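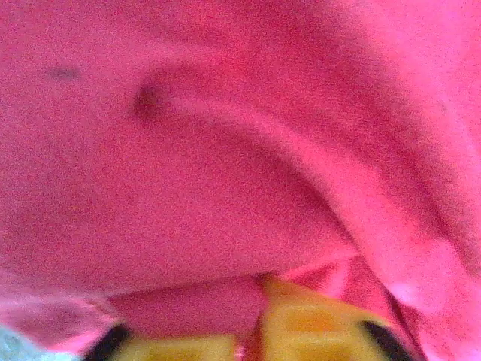 **magpie_hems** wrote:

I've been dyeing with cochineal since last winter and I have finally, finally gotten a pink I want to wear! Longtime lurker, first real post, so bear with me. The base was a secondhand cotton blanket, I mordanted with alum, and I used far more bugs than I planned to. The pink I'm chasing is the one up top, that loud raspberry that goes almost bubblegum where the light hits it, and my blanket came out within shouting distance of it. My problem is the second batch. Same recipe, same pot, same jar of cochineal, and it came out a sad dusty mauve. I'd love to dye a whole stack of napkins for my sister's wedding and I need them to match each other at least a little. What am I missing?

---

**Akua Amissah** wrote:

Congratulations on the blanket! Cochineal on cotton is not an easy first love.

First question, and it will be everyone's first question: what's your water? Cochineal shifts if you so much as look at it sideways. Iron in the water pulls it toward purple and gray, and acid takes it toward red and orange. If your town switched wells between batches (mine does it every February) that alone could give you mauve.

Second question: did you scour the cotton both times? I mean a proper scour, a long simmer with soda ash until the water looks like weak tea, then again in clean water.

---

**magpie_hems** wrote:

Oh no. I scoured the blanket. For the second batch I used brand new napkins and just ran them through the washing machine, because they looked so clean!

Water is town water, Dolencombe, and it leaves a crust on the kettle.

---

**potlid** wrote:

New fabric is the worst offender. It's full of sizing and waxes and whatever else the mill put on it. That's your whole answer right there, no need to go hunting for iron.

---

**Akua Amissah** wrote:

It's part of the answer. Bad scouring gives you pale and blotchy. Mauve is a hue shift, and that says water or pot to me. magpie, is the pot stainless, and is there any chance it's chipped or rusty around the handle rivets?

---

**potlid** wrote:

She said same pot both times, though. And the same pot gave her a good pink the first time.

---

**Akua Amissah** wrote:

Rivets rust between batches! I lost a lovely skein of wool that way. But fair point, I'd check the water first.

---

**tanninandtea** wrote:

Jumping in since I dye almost nothing but cotton and linen. Did you use a tannin before the alum? Plant fibers don't hang on to plain alum very well. I use gallnut because it's nearly clear, so it doesn't muddy a pink. If you swapped in black tea or oak leaves for the second batch, there's your dusty look.

Also, which alum? Potassium alum is fine on wool, but for cotton I went over to aluminum acetate years ago and would never go back.

---

**magpie_hems** wrote:

...I used black tea. I'd run out of gallnut and a blog said tea was "basically the same." I completely forgot until you asked.

---

**tanninandtea** wrote:

Ha! Case mostly closed. Tea is a perfectly good tannin if you want brown undertones. Under cochineal it goes exactly where yours went.

---

**potlid** wrote:

I'll eat my hat on the scouring. (You should still scour, though.)

---

**Gyamfi** wrote:

Can I put in a word for just buying fiber-reactive dye? For a wedding, with napkins that will meet red wine and lipstick and then a hot wash, I wouldn't trust cochineal at all. A good fuchsia powder, soda ash, salt, a bucket, done in an afternoon. It won't budge for years.

---

**tanninandtea** wrote:

I knew somebody would say it. You're right about the lipstick. Still, half the fun is the bugs.

---

**Gyamfi** wrote:

Fun for the dyer! The person doing laundry afterward may feel differently. I did table linens for a supper at Brinonden with natural dyes and every spot of lemon juice left a little orange halo. They were pretty halos, I'll admit.

---

**Akua Amissah** wrote:

The lemon thing is real. Dressing with vinegar will do it too. If the napkins are a keepsake, go for it. If they're going to be used hard, I'm with Gyamfi, and I say that as someone with a freezer shelf full of cochineal.

---

**magpie_hems** wrote:

Okay, new plan, and I'm so excited about it. Fiber-reactive for the napkins, and cochineal for one table runner down the middle of the head table, where no one will put salad. Does anyone do big batches? How many napkins fit in one bucket before it goes streaky?

---

**Gyamfi** wrote:

I wouldn't go past 30 in my big tub, and that's with constant stirring for the first half hour. I once did 200 for a hall, split into small batches from one mixed-up stock of dye – that's the trick for matching. Mix all your dye at once, measure it out by weight, and don't let one bucket sit longer than the next.

---

**tanninandtea** wrote:

And for the runner, use distilled or rainwater if you can collect enough. Scour, gallnut, aluminum acetate, then the cochineal bath. Grind the bugs fine and do 2 extractions – the second often gives the cleaner pink. Let it cool overnight in the pot. Wash with something pH neutral or you'll watch it slide purple in the sink.

---

**potlid** wrote:

Test strip first! Cut a bit off the end of the same cloth and run it all the way through, wash included.

---

**magpie_hems** wrote:

Test strip is in the scouring pot as I type, and the kitchen smells like wet laundry. Gallnut is on order. I'll be back with results, and with the mauve napkins too, if anybody wants them. They've kind of grown on me.

---

**Akua Amissah** wrote:

I'd take a mauve napkin. Message me!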